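4. Listening to the regional repeats: the Fosadthorpe material

4.1 What survives and how we used it

Readers who have worked with British television comedy of the late 1960s and 1970s will know the trouble already. The programmes that were loved most by the people who watched them are very often the ones that were kept least carefully, and a good deal of what we should like to say about them has to be pieced together from camera scripts, wardrobe notes, letters to the local paper and the memories of viewers who were children at the time. Our own case, the department-by-department hotel comedy The Sarmiento (six series, all set in the lobby and back stairs of a seaside hotel of that name), is better served than most. Of the studio paperwork, 1037 sheets are held in the Clullbridge collection, and Charito Manalastas read every one of them over two summers with a patience the rest of us can only admire.

The sheets are uneven, it must be said. The first two series are represented almost entirely by rehearsal scripts, typed in a hurry and corrected in pencil, while the fourth has a complete run of floor plans and hardly a line of dialogue. We have tried to be open about these gaps wherever they touch our argument, and Table 3 gives the holdings series by series.
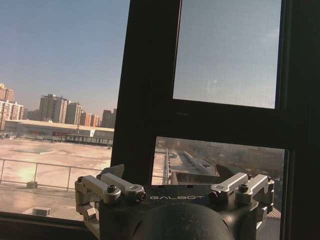
A word about setting is needed before we come to the laughter itself. The Sarmiento was a studio comedy through and through, and it went outside only for its opening titles and for the Christmas special, yet its writers were forever sending characters to the window to report on what was going on beyond it. The porter sees a coach arriving; the manageress sees her husband, who is meant to be in Hull; the chef sees the sea and wishes he were on it. Anyone who has stood at a dark-framed window like the one in Figure 4, with a flat roof just outside and the city skyline a long way off, will know how much a view can suggest with very little in it, and the designers of The Sarmiento got by on a painted cloth and a lamp. We coded each of these moments as a "window report", and found 123 of them across the surviving scripts.

Figure 4. Window with flat rooftop and distant skyline.

4.2 The window report as a comic device

Window reports do several jobs at once, and it is a pleasure to see how neatly the better ones are made. They save the cost of filming. They let one actor hold the floor while the others react, which suited a cast who had mostly come up through repertory and variety and knew how to wait for a laugh. They also let the audience get ahead of the characters – the porter's coach party is always bigger than he thinks it is – and that small head start seems to us to lie behind a great many of the warmest moments in the series.

Hemi Kereama has suggested, in conversation and in his earlier paper on the touring version, that the device came over from the stage, where the writers had no choice in the matter. We are inclined to agree, with one reservation. In the stage script the reports are long, sometimes a full page, and they are given almost without interruption. On television they are chopped up, and by the third series no report runs for more than 20 words before somebody breaks in.

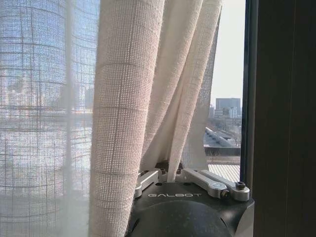
The breaking in is usually done by the manageress, whose part grew steadily from the second series onwards, and it changes the rhythm of the lobby scenes a good deal. Where the stage audience had been asked to picture the promenade for themselves, the television audience was being asked to watch her picture it, and to enjoy how badly she took the news. Letters in the Rustovar papers (the private correspondence of the series' script editor, opened to us in June) show that this was quite deliberate. "Keep her away from the glass," runs one note on a draft for the fourth series, "and let her hear it second-hand."

We should add that viewers noticed. Among the 2903 letters and cards kept at Fosadthorpe, the window scenes come up again and again, often from people writing years later who could no longer put a name to the actor but remembered perfectly well what he had claimed to see. Section 5 takes up these letters in more detail, beginning with those prompted by the repeats.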